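Unit 4: Power Delivery and Voltage Regulation on Desktop Boards

Course notes prepared by Su-bin Lim. Read before the October lab session. Circuit diagrams are in the separate Yensuk handout.

4.1 Purpose of the regulator

The power supply provides 12 V to the board through the auxiliary connector. A modern processor core operates near 1 V, and its current demand changes rapidly with load. The voltage regulator module (VRM) performs the conversion. It consists of a PWM controller, gate drivers, pairs of MOSFETs, inductors and output capacitors.

For an ideal buck converter in continuous conduction:

Vout = D x Vin

where D is the duty cycle of the high-side switch. With Vin = 12 V and Vout = 1.2 V, D = 0.1. The low-side switch therefore conducts for most of each cycle, and its on-resistance dominates conduction loss in that phase.

4.2 Multiphase operation

A single phase carrying 100 A would need an impractically large inductor and would concentrate heat in one part of the board. Designers divide the load among several phases, each switched at an offset. With N phases, the offset is 360/N degrees. Ripple currents partly cancel at the output, which reduces the capacitance required for a given ripple voltage.

Phase counts quoted in retail literature should be treated with caution. Some boards use doublers, which split one controller signal between two power stages. Others drive two stages in parallel from the same signal, with no interleaving between them. Check the controller datasheet before recording a phase count in your lab book.

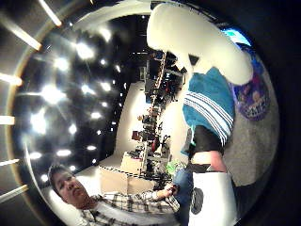 4.3 Losses and temperature

Conduction loss in a MOSFET is proportional to the square of RMS current. Switching loss is proportional to frequency and to the transition time. Raising the switching frequency permits smaller inductors and improves transient response, at the cost of additional heat.

Worked case: the Hirkbridge training board delivers 100 W to the load at an efficiency of 85 per cent. Input power is 100/0.85 = 117.6 W, so 17.6 W is dissipated in the regulator. Divided equally over four phases, each dissipates 4.4 W. Compare this with the heatsink rating given in the Yensuk handout.

4.4 Load-line behaviour

Output voltage is deliberately allowed to fall as current rises. Load-line calibration settings in firmware reduce this slope. An aggressive setting raises the overshoot when load is removed, and the peak may be too brief for software monitoring to report. Use the oscilloscope for this measurement.

Questions on 4.3 go to Jirayu Rungrueang, lab bench 2.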